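Service Robotics in Practice
Handout 6: Judging a drink-serving package
Instructor: Kirsten Vigfúsdóttir
Last changed 7 Apr 2021

Read before the lab. Bring the worksheet from Handout 5, since we reuse the scoring table.

1. What is on offer

The Mirby Serve package is sold through Sasambridge as an add-on for two-armed robots with five-fingered hands. It is meant for breakfast rooms, canteens and conference floors. The buyer gets three things: a set of trained skills (take a cup, hold it under a tap, work the tap, hand the cup over), a setup tool that runs in a browser, and a year of support. The robot itself is not included. Neither is the dispenser, and the package is supposed to work with whatever dispenser the site already has.

That last point is the main selling point and also the one we spend the most time on. A vending machine solves the same problem with a valve and a timer. The Mirby argument is that a site keeps its normal equipment, and guests can still serve themselves when the robot is busy or switched off.

Price as quoted to us: 2,117 per robot for the first year, 1,000 for each year after that. Setup on site is charged separately. Ask for that figure early, as it varies a lot with distance.

2. Terms used in this handout

Station: the dispenser plus the area of table in front of it.
Hold hand: the hand that keeps the cup in place.
Tap contact: the point where the robot touches the lever or button.
Reach margin: how much farther the arm could go before it hits a joint limit.
Handover: the moment the guest has the cup and the robot lets go.

3. One hand or two

Most people who sketch this task give one hand the cup and the other hand the tap. It is easy to plan and easy to explain. It also ties up both arms and needs free space on both sides of the station, which many counters don't have.

The package has a second mode, called single-hand pour in the manual. The thumb and lower fingers stay around the cup and the index finger works the lever above it. The other arm can rest. The cost is that cup and tap contact are now linked: if the hand moves up to reach the lever, the cup tends to move too. Small hands and tall taps are a bad match. Check the distance from lever to drip tray before you choose this mode.

The competing product, Vidal Pour, only does the two-hand version. Zukby has announced a single-hand mode but we have not been able to try it.

4. Things to check at the station

Lever type. Push-back levers suit a finger. Twist taps do not, and the package does not support them.
Cup. Clear plastic is hard for cameras, and thin walls give way under a firm grip. Ribbed walls are stiffer. Test with the cup the site really uses.
Base. Polished steel gives bright reflections. Run the setup tool with the room lights on and again with them off.
Tray. The cup should stand flat on the tray when the hand is around it. Lifted cups spill on release.
Table edge. Leave room for the resting hand. 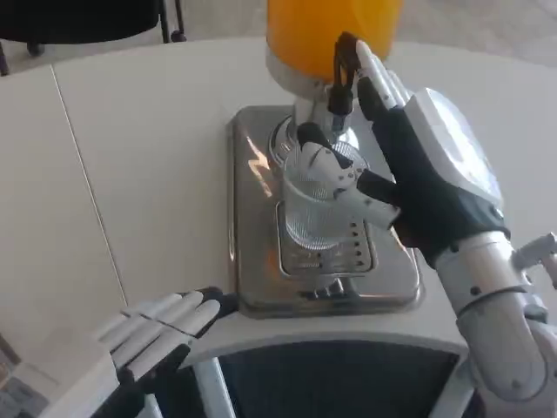 Fig. 1. Single-hand pour: index finger at the lever, thumb and lower fingers around the cup.

5. Scoring in the lab

Each group does 20 pours in one mode, then swaps. Write down for each pour: cup taken (yes/no), tap contact at first try (yes/no), fill level against the line on the sheet, and any drops outside the tray. Do not correct the cup position by hand between pours. If you have to step in, the pour counts as failed and you note why.

Use water. The orange drink leaves a film on the fingers and we lose half a session cleaning.

6. For the written report

Keep it to 2 pages. State which mode you would recommend for a hotel breakfast room with a narrow counter, and which for an open canteen table. Include the cost over three years for one robot, setup left out – show the sum, it is a short one. If your results differ from the sales sheet, give your own numbers first and the vendor's after them.

Reports go in the course folder under your group number.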